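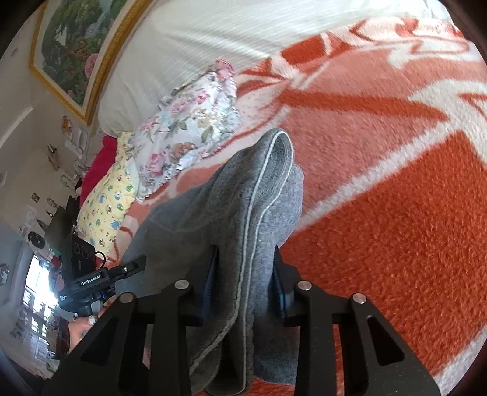 第六章 租金管制与住房供给

学习目标

学完本章后，读者应能够：区分租金冻结、租金稳定和空置放开三类管制形式；用供求模型推导管制在短期与长期内对房源数量的影响；说明管制收益在现有租户与潜在租户之间的分配；解释豁免条款对新建住宅投资的作用。

6.1 问题的提出

前一章讨论了土地用途管制如何限制一座城市的住房总量。本章假定土地用途规则不变，考察另一类干预，即政府对租赁合同价格的直接限制。两类干预经常同时存在，其效应在数据中不易分离，第6.5节将回到这一识别问题。

先看一个贯穿全章的案例。迪尔斯卡（Dillska）是一座以港口和轻工业为主的中等城市，租赁住房占住房存量的一半以上。某年8月，市议会通过条例，规定续约租金的年涨幅不得超过2%，适用于条例生效时已经存在、且单栋不少于47套的出租楼宇。规模较小的楼宇以及此后竣工的楼宇不在适用范围之内。租户主动搬离后，业主可以按市场水平重新定价，但新合同一经签订，涨幅上限随即恢复适用。

条例通过前，市住房局委托经济学者黄艺智（Ye-ji Hwang）和丹尼斯·塞奇威克（Dennis Sedgwick）进行评估。两人的报告得出了方向不同的两组结论：受管制楼宇的租户搬迁率将下降，同一街区中不受管制的楼宇租金将上升。支持者与反对者在听证会上各引其一。从模型角度看，两组结论并不矛盾，它们描述的是同一项政策对两类住户的影响。

6.2 基本概念

合同租金：租户依照现行合同实际支付的租金。

市场租金：同等条件的住房若在当期重新出租所能达到的租金。

租金差：市场租金减去合同租金。在涨幅上限低于市场租金增速的情况下，租金差随居住年限扩大。

空置放开：租户搬离后允许业主将合同租金调整至市场租金的规则。

退出：业主将出租房源转为自用、出售或其他用途，使其脱离长期租赁市场。

有效存量：某一时点上实际可供长期租赁的住房套数。有效存量小于物理存量，两者之差包括待修房源、短期出租房源以及业主有意持有的空房。

以上术语在各地法规中的措辞并不统一。阅读案例材料时，应先核对法规中“市场租金”一词指的是登记租金的中位数还是评估值，两者在租金上行期可能有较大偏离。

6.3 短期分析

设短期内住房存量固定，供给曲线垂直。若租金上限R低于均衡租金R*，则在R处需求量大于存量，差额为超额需求。由于存量不变，管制在短期内不改变住房数量，只改变支付水平与分配方式。每套住房由业主转移给租户的金额为R*减去R。

上述结论依赖两个假设。第一，住房质量固定。若业主可以减少维护支出，则名义租金的下降会有一部分被质量下降所抵消，租户所得低于租金差。第二，房源在住户之间的分配有效率。价格不再承担筛选功能之后，房源按照先到先得、私人关系或业主偏好分配，支付意愿较高的住户未必能够入住。由此产生的损失称为错配损失，它在标准的三角形图示中没有对应的面积，需要单独计算。

案例中的一处受管制楼宇可以说明错配的形成。阿丁（Adine）街区某楼共有200套住房，条例生效前每年有50套更换租户。设一户家庭在子女离家后仍住在三居室内，其合同租金已低于附近一居室的市场租金。搬入较小的住房会使该户的支出上升，理性的选择是留在原处。与此同时，需要三居室的家庭在不受管制的部分寻找房源。个别住户的选择并无不当，加总之后则表现为存量的使用效率下降。

6.4 长期分析

长期内供给具有弹性，业主可以调整有效存量。调整渠道有三条：退出、重建和新建。

退出的激励取决于租金差的预期现值与转换成本之比。在迪尔斯卡，业主塔萨妮·汶楚（Tassanee Boonchu）名下的两栋楼均受条例约束，她向规划部门提交了其中一栋的产权分割申请，拟将各单元逐套出售。分割出售后，该楼的居住单元数量不变，租赁市场的有效存量减少，自住市场的存量相应增加。因此，仅以租赁房源减少来衡量住房供给的损失会产生高估；而若购房者的收入明显高于原租户，只统计居住单元总数又会掩盖分配上的变化。

重建的激励来自豁免条款。条例豁免新竣工楼宇，拆除旧楼并重建便成为摆脱管制的途径之一。多数法规为此设置了拆除许可、安置补偿或等量替换要求。替换要求越严格，重建的净收益越低，旧楼继续使用的年限越长。

新建的激励取决于开发商对豁免持久性的判断。菲利普斯（Phillips）开发公司的财务模型在条例通过后提高了折现率，理由是现行豁免可能在楼宇建成后被取消。设未来任一年度豁免被取消的概率为p，取消后的租金增速为g1，未取消时为g0，且g1小于g0。即使p很小，由于租金收入延续数十年，项目净现值仍可能由正转负。这类效应称为预期管制效应，其大小与条文内容的关系较弱，与条文的稳定性关系较强。

6.5 识别上的困难

比较受管制与不受管制的楼宇，是实证研究中最常见的做法。此种比较面临两个问题。

其一为溢出。管制使部分需求转向不受管制的房源，抬高了对照组的租金，两组之差因此大于管制对处理组的真实影响。希娜·阿万（Hina Awan）在复核迪尔斯卡数据时，将对照组换为邻市弗拉克内斯（Flukness）的同类楼宇，所得估计值明显缩小。不过两市的产业结构有别，跨市比较又引入了新的混杂因素。

其二为门槛附近的操纵。适用范围以单栋套数划线，业主有动机通过合并单元使套数降至门槛以下。科尔顿·扎卡赖亚斯（Colton Zacharias）建议以条例公布之前的登记套数作为分组依据，这一处理方法将在第6.7节详述。

6.6 本章结构

第6.7节介绍断点回归在租金管制研究中的应用。第6.8节讨论管制与住房补贴的替代关系，并比较两者的财政负担。第6.9节分析短期出租平台对退出渠道的影响，该节需要用到第四章的双边市场模型，未学习该章的读者可先略过。附录6A给出预期管制效应的完整推导，附录6B列出迪尔斯卡案例的变量定义。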